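How a bin-picking robot gets looked after

Some robots have one job and do it all day. A bin-picking robot reaches into a bin, takes hold of one thing and lifts it out. Then it goes back for the next one.

People find this easy. You can pull a pencil out of a messy drawer while you are talking to a friend. A robot arm has to be set up for it, and then somebody has to keep it in good order. This page is about that second part. The robot we are following works at a small workshop in Kaltstead, and the people there call it Haldane.

What is a cell?

The arm, the bin, the table and all the cables together are called a cell. When something goes wrong, the trouble could be in any part of it. A worn cable can stop the arm. So can a bin that has been bumped a little to one side.

Starting the day

At Kaltstead the check begins at half past seven, before the arm is switched on. It goes in the same order every time.

First, the technician looks at the bin. If it has moved, the robot will still reach for the place where it used to be. A robot does not notice this the way you would notice that your chair had been moved. It goes to the spot it was taught, and it can hit the wall of the bin.

Next come the cables. An arm has joints, a bit like your shoulder, elbow and wrist, and the cables have to bend when the joints bend. If they are too tight, they pull. If they are too loose, they can catch on something. The technician runs a hand along each one and feels for cracks or flat spots.

Last is the gripper. This is the robot's hand, and it may have only two fingers. Dust and grease make the fingers slippery, so they are wiped with a dry cloth. If a finger is bent, even by the thickness of a fingernail, it goes in the repair box and a new one is screwed on.

Teaching it where things are

After a new gripper finger is fitted, the robot has to be told where the tip is. This is called calibration. The technician moves the arm slowly until the tip touches a small mark, and saves that position. Then the arm is turned and touches the same mark from another direction. At Kaltstead they do this from 4 directions. It takes a while and it is a bit boring, but a robot that is wrong about its own fingertip will miss everything.

Keeping count

The cell keeps a log, which is a kind of diary. It writes down every try and whether the robot got hold of something. One week in December the log showed 1,289 tries. In 682 of them the robot came up with a bar. The rest were misses.

That was a poor week. The technician read through the log and saw that most of the misses were close to the walls, where there is not much room for the gripper. The fix was to change the angle of the wrist so the fingers came down straighter. It took 7 test runs to get the angle right.

Coloured bars are handy for this sort of testing. They are easy to tell apart from a grey metal floor, and a long thin shape can be awkward to pick up if the fingers come at it the wrong way round.

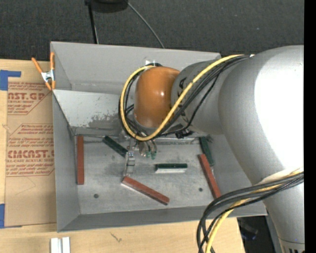 A reader in Skemenano wrote to ask why the workshop doesn't make the bin wider, so the robot never has to reach near a wall. Her class had built a cardboard one and found that a wide bin was much easier. She is right, it would be easier. But the factories that use these robots already have their bins, and the robot has to cope with them as they are. The Savside plant has bins with sloping sides, and parts slide down and end up in the corners.

When the robot stops

Sometimes the arm stops by itself. It does this when it feels a push it did not expect, such as a finger pressing on the floor of the bin. Nobody should reach in at that moment. The arm may look as if it is resting, but it could still have power.

The technician presses the stop button, switches the power off at the main switch and puts a lock on it. The key goes in a pocket. Then it is safe to look for the cause – often a part that has tipped up on its end, or a cable that has snagged.

When the job is finished, the lock comes off and the arm makes its first moves at a slow speed. If those go well, it is set back to normal speed and the time is written in the log.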